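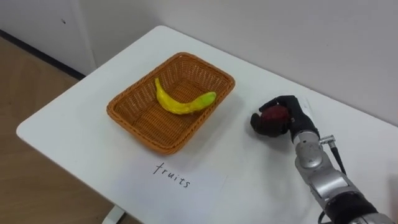
Last updated: Mar 30, 2022

Thread on the Cumamlow hydro refinancing. I read the full loan summary last night and took notes. Posting them in order.

1/
Cumamlow is a small run-of-river plant, 2720 kW, one powerhouse, two turbines. It went into service in 2000. Sekwood has owned it from the start and still does after this deal.

2/
The old loan was a floating-rate bank loan with a balloon payment at the end. It would have come due next year. Sekwood paid it off early and took the prepayment fee.

3/
The new loan is fixed rate, 20 years, fully paid down by the end. No balloon. Lumbantobing is the lead lender and holds most of it. The names of the other lenders are not in the summary.

4/
Payments are twice a year and they are not equal. The spring one is much larger. The river runs high from April into early summer, so most of the plant's cash comes in then and the schedule follows it.

5/
I like this part. A lot of small hydro loans from the old days had flat payments, and owners ended up drawing on a credit line every fall to make the second one. You pay interest on money you borrowed to pay interest.

6/
Power goes to Endeo under a purchase agreement that was renewed before the financing closed. The new price is lower than the old one. It goes up a little each year by a fixed step, with no link to inflation.

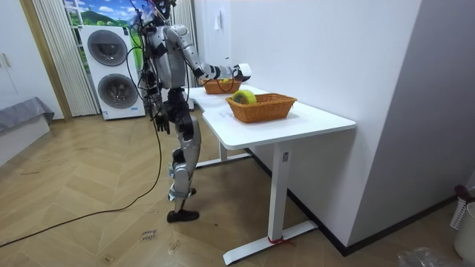

7/
The agreement with Endeo ends after the loan does. There's a gap of a couple of years between the last payment and the end of the contract. Lenders call that the tail. If you have a run of dry years, the tail is where you catch up.

8/
Dry years are the main risk here. There is no real storage behind the intake, just a small pond. If the water isn't there, the plant sits. The loan was sized on a low-water case and then checked against an average one.

9/
Someone will ask what coverage ratio they used. It's blacked out in the version I have. I could back into a number from the payment table but I'd be guessing at operating costs, so I'm leaving it alone.

10/
There are two reserve accounts. One holds six months of debt payments. The other is for major maintenance and gets filled over time from plant cash before Sekwood can take anything out.

11/
The maintenance reserve matters more than people think on a plant this old. The runners are original. One generator was rewound, the other wasn't. The engineer's report has the second rewind penciled in for the middle of the loan term.

12/
Some of the loan money goes straight into work on site: a new trash rack, a new control system, and repairs on 400 feet of penstock where the coating has failed. The rest pays off the old bank and covers closing costs.

13/
The penstock work has to be done in low water. If it slips past the fall window it waits a full year. The loan agreement allows one slip without a penalty. After that the unspent money has to go toward paying down the loan.

14/
Sekwood can't pay itself a distribution if coverage drops under the test level for the past 12 months. Cash gets trapped in an account and is let out once the test is passed again. Standard stuff.

15/
Less standard: the land lease for the access road is up before the loan matures. The lenders took a signed renewal option as good enough. I would have wanted the renewal itself. The road is the only way to get a crane in.

16/
Also worth a look is the change of control clause. Sekwood can sell a minority stake without asking. For anything over half it needs consent, and the buyer has to have run hydro before. Running wind or solar doesn't count.

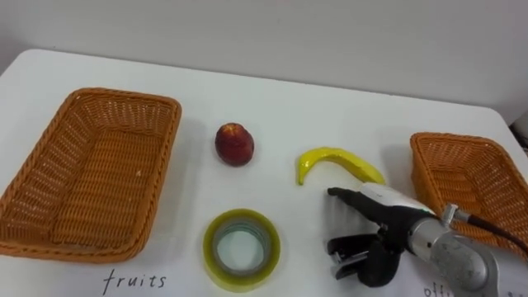
Two wicker baskets and a roll of clear tape on the white table.

17/
Was it a good time to fix? The fixed rate is higher than what they were paying on the floating loan. They gave up some cash now to know what the payments are. With the power price also fixed, I'd have done the same.

18/
Correction to 2/: the old loan was due at the end of next year, and the prepayment fee was partly waived. Thanks to the person who wrote in.

19/
A few people asked for the payment table. It's in the back of the summary, second appendix, and you can request it from Sekwood's investor page. I won't repost it.

20/
Next one I want to read is the financing for the plant downstream, if they ever file it. It has the same river and a different buyer for the power.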